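Drindora Open Day Recordings

README and data card

Summary

Drindora is a small collection of demonstration recordings made during an open day at the Gremau site of the Ljungberg workshop. Members of the public were invited to try hand-held grippers, to see how a task is shown to a robot by a person, and to watch a robot arm attempt the same kind of task afterwards. Staff demonstrators recorded their own sessions between public slots, and those staff sessions are what this release contains. Recordings of visitors are not included.

The release was prepared for teaching and for small-scale method testing. It is not large enough to train a general manipulation policy and should not be presented as such.

The open day

The event took place on a Thursday and was divided into 3 sessions: one in the morning, one after lunch and one in the early evening. Each session admitted 20 visitors. A short talk was given at the start, after which visitors moved between the recording area, the arm and a table where recordings were played back on a screen.

The talk covered why hand-held grippers are used in place of remote control. A demonstrator who holds the gripper directly can feel the object, move at a natural speed and work in an ordinary room. The position of each gripper is recovered later from the printed markers and from the camera worn on the head. The software used for this step, Braderetti, was shown running on a laptop during the evening session.

Recording set-up

Demonstrators used one gripper in each hand. The head camera recorded continuously from the start signal to the stop signal, and the opening width of each gripper was logged alongside the video. The room was left in its everyday state. Furniture, bags and cabling were not cleared before recording, and users should expect a varied background in all files.

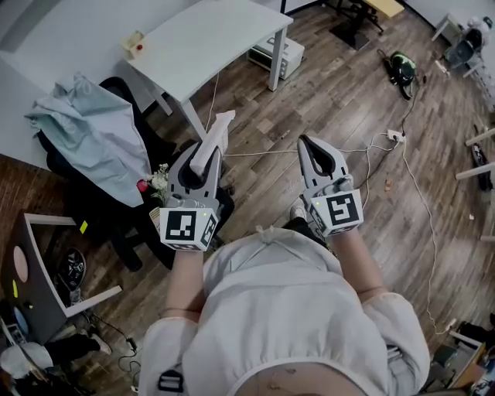
Figure 1. Head-camera view of a demonstrator with both grippers. The left gripper is closed on a white object and the right is open; each carries a marker cube.

Demonstrators were asked to keep the marker cubes in view of the head camera wherever possible. Short periods in which a cube is hidden do occur, most often when one hand passes behind the other. These periods have been kept in the files and are flagged in the tracking column.

Contents

The release holds 900 recordings in 3 task groups:

pick: one object is taken up with either hand and set down elsewhere
handover: an object is passed from one gripper to the other
tidy: several objects are moved into a container, in any order

Each recording is stored in its own folder and consists of a video file, a table of gripper positions and widths, and a short text note giving the task group and the session. Times are given in seconds from the start signal. Positions are given in metres, relative to the first valid position of the head camera.

A recording is marked "complete" where the demonstrator gave the stop signal after finishing the task. Recordings stopped for any other reason are marked "partial". Both kinds are supplied, and the choice of whether to use partial recordings is left to the user.

Known limitations

All sessions were recorded at one site on one day, so lighting and furniture vary very little across the collection. Only staff demonstrators appear, and their movements are more practised than those of a first-time user.

Tracking is less reliable during fast turns of the head. Users who need smooth paths should apply their own filter and should check the flagged periods by eye before doing so.

The arm demonstrations given to visitors were not logged. No claim is made in this release about how well the arm performed, and no figures for it are available.

Privacy and consent

Demonstrators gave written consent for their recordings to be published. The view from the head camera may include the wearer's hands, arms and clothing. Sound was removed from all files before release. Any recording in which a visitor's face could be seen was withdrawn.

Requests for the removal of a recording should be sent to the Ljungberg workshop, quoting the folder name.

Permitted use

The files may be used for teaching and research, and may be shared provided that this document remains with them. Commercial use requires written permission. Users are asked to refer to the collection as "Drindora Open Day Recordings, Ljungberg workshop, Gremau".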